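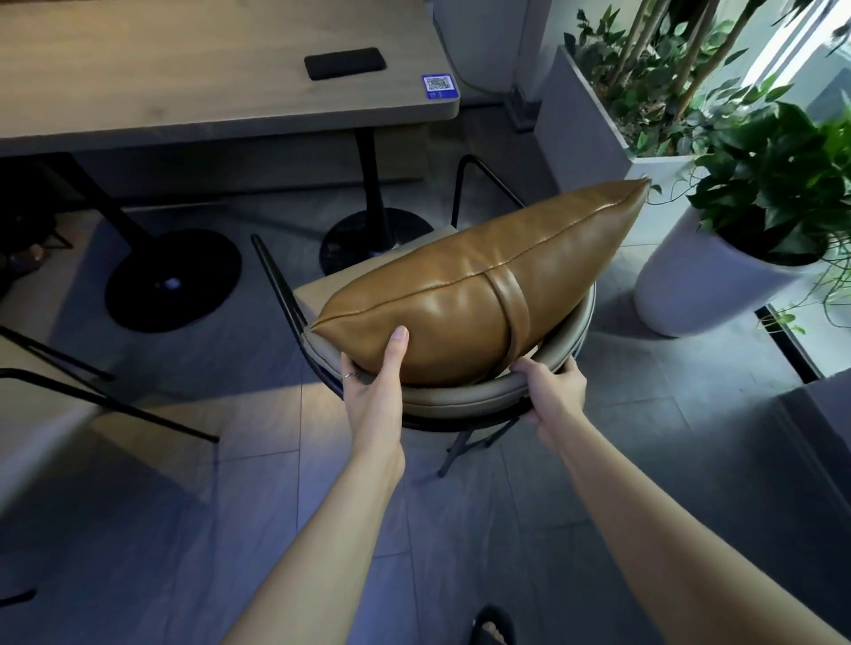
Unit 4: Upholstered Seating and Loose Cushions in Casual Dining Rooms
Course notes, Furnishing and Care of Public Interiors
Instructor: Nhi Phí

Read these notes before the May workshop. They cover the same ground as the second half of the lecture, plus the strap cushion section we ran out of time for. Bring the cushion worksheet and a soft tape measure.

4.1 Where we left off

Unit 3 dealt with frames and table bases. You should already be able to tell a pedestal table from a four-leg table in terms of how chairs tuck in, and you should know why a round base plate can get in the way of chair legs that splay outward. If that part is still hazy, go back to the Jarkanlow floor plan and try the chair spacing again. The plan is drawn for a café with tile floors and no rugs.

This unit is about the soft parts: seat pads, padded backs, and cushions that are not attached to anything or are attached only by a strap.

4.2 Fixed padding

Fixed padding is any padding the customer can't take off without tools. On a light metal-frame chair it is usually a seat pad screwed from below and a back pad either screwed or wrapped.

Things to record for each chair:

Seat cover material and color
Back cover material and color
Whether seat and back match
Frame finish
Wear at the front edge of the seat
Wear along the top of the back, where people grab the chair to pull it out

The last item gets skipped a lot. A curved back invites a hand on its top edge or side, and that is where skin oil and hand lotion build up. Pale gray and beige covers show it first. Put your own hand where you would naturally pull the chair out, then look at the cover there.

If you can't tell whether a cover is coated fabric or leather, write "not determined" on the sheet. Don't guess. A wrong entry leads to the wrong cleaner, and some cleaners made for leather leave a sticky film on coated fabric.

4.3 Loose cushions

A loose cushion on a dining chair does one of three jobs. It raises the seat, it supports the lower back, or it softens the top of the backrest. Rectangular cushions with a strap are generally made for the second or third job. The strap goes around the chair back and keeps the cushion from sliding down.

Parts you need to know by name:

Face: the side that touches the person.
Reverse: the side that touches the chair.
Piping: the raised cord sewn into the seam. It protects the seam but also takes the first scuffs.
Strap: a band in matching or contrasting material, sewn on or looped around.
Closure: zipper, hook-and-loop, or a sewn-shut edge.

Faux leather is the common choice for these because it wipes clean. It comes in shiny and matte finishes. A shiny finish will show small wrinkles wherever the filling has room to move, and this is not damage. Cracks are damage. To tell them apart, press the surface flat with two fingers. A wrinkle goes away under pressure and a crack stays – you will usually see the backing cloth in it.

4.4 Placing a strap cushion

Work standing, with the chair pulled clear of the table. Clear means you can walk behind it.

Step 1. Set one hand on the backrest and keep it there. Light metal chairs move easily on tile, and a chair that skids can mark the floor or knock the table base.

Step 2. Lay the cushion on the chair with the other hand holding one end. It doesn't have to be straight yet.

Step 3. Find the strap and check that it isn't twisted.

Step 4. Turn the cushion until the long seam runs level with the top of the backrest.

Step 5. Pass the strap around the back and pull it snug. You should be able to slide two fingers under it.

Step 6. Push down on the cushion from above. If it drops, the strap is too loose or the back is too narrow for that cushion.

Rings and bracelets: plain bands are fine. Take off anything with a raised stone or a rough clasp before handling coated materials.

Curved backs are harder than straight ones. The cushion wants to rotate toward the lower side of the curve. On a squared-off back it stays level but may slide side to side. In the workshop we will try the same cushion on both shapes and write down the difference.

4.5 Matching by color

Students spend a lot of time on this and the rule is short. A warm brown cushion (tan, caramel, cognac) on a gray chair works if there is another warm brown in view, most often a wood tabletop. With black frames and a gray floor and no wood anywhere, the same cushion looks like it was left behind by somebody. Try it both ways in your sketchbook.

Planters help too, although greenery is covered in Unit 6 and you don't need it for this worksheet.

4.6 Cleaning and records

Wipe faux leather with a damp cloth and a drop of mild soap, then a second cloth with plain water, then dry. Go along the piping and not across it. Do the underside of the strap as well. Don't use alcohol wipes on a shiny finish.

Log every cushion by chair location. The Lelletico log sheet has 16 lines, so a larger room takes more than one sheet. Number the sheets. If a room uses stickers on the tables for ordering or payment, don't put your own location labels next to them. Put yours on the underside of the seat.

Case reading: the Hà dining room inventory, pages on seating only. The full inventory lists 2,744 items and you are not expected to go through it. Look at how the cushions were entered separately from the chairs and what that did to the repair budget.

4.7 For the worksheet

Choose one chair with a padded back. Fill in the six points from 4.2, then place a strap cushion following 4.4 and note any step you had to repeat. Add a short paragraph on color. Drawings may be in pencil.

Sample cushions are on the Jivon shelf in the materials room. Return them with the straps fastened.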